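Pruseo Task Board, white, with blue part set
For cells with two arms and multi-fingered hands

Price: 1,290 euro, board and parts together
Made in our workshop in Atard
Page last changed: 13 October 2025

The Pruseo board is a flat white sheet with marked places for gears, pegs, cylinders and slot parts. We recommend it for checking a two-arm cell after the hands have been serviced, before the cell returns to normal work.

Setting up

Put the board flat on a dark, matte table, in the middle between both arms. A shiny table gives reflections and the head camera can lose the outlines. Bring both arms slowly above the board and look that no cable is pulled when the wrist turns. Only after this you may start with the parts.
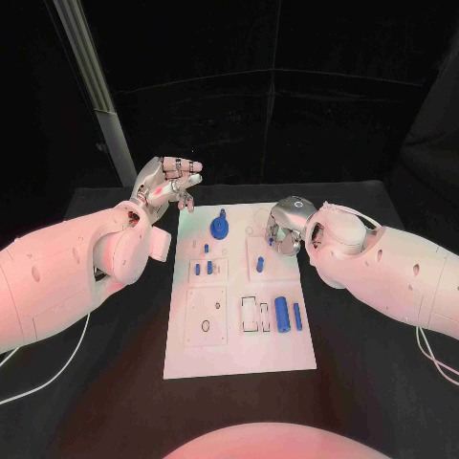
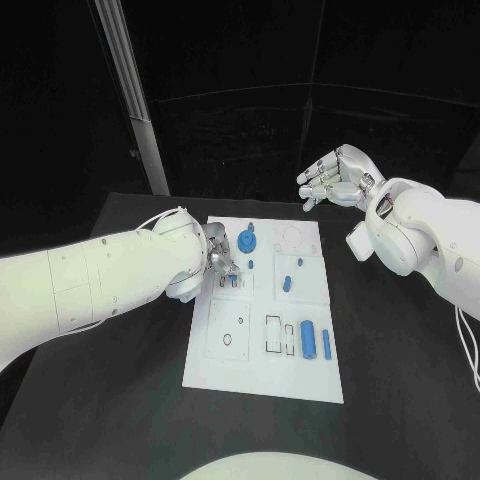

Board between the two arms, dark table and black walls.

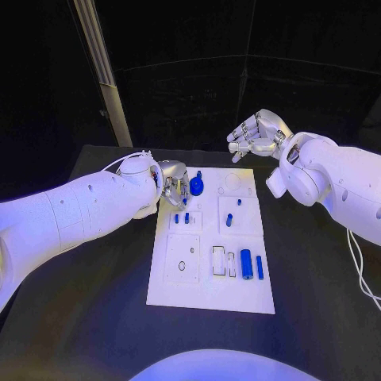
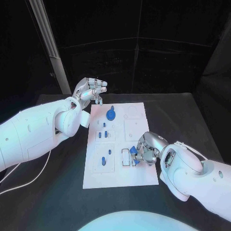
Trevor wrote to us from Candgate that the gear place was always missed by a little on the left side, and that it became good only when he calibrated the left wrist again with the board already on the table. He would like this step to be written before the first run. We agree with him and will put it in the printed guide in February.

Care

Wipe the board with a soft cloth and a little water. Please do not use alcohol, it makes the outlines pale. Check the pegs after 2,000 placements and change those which have marks from the fingers. Tighten the fingertip screws of both hands on the same day, so that the left and the right side stay equal.

Spare parts

Peg set, blue: 69 euro
Delivery time: 3 weeks
The gear and the cylinders can be ordered one by one. Please write the number from the back side of your board in the order.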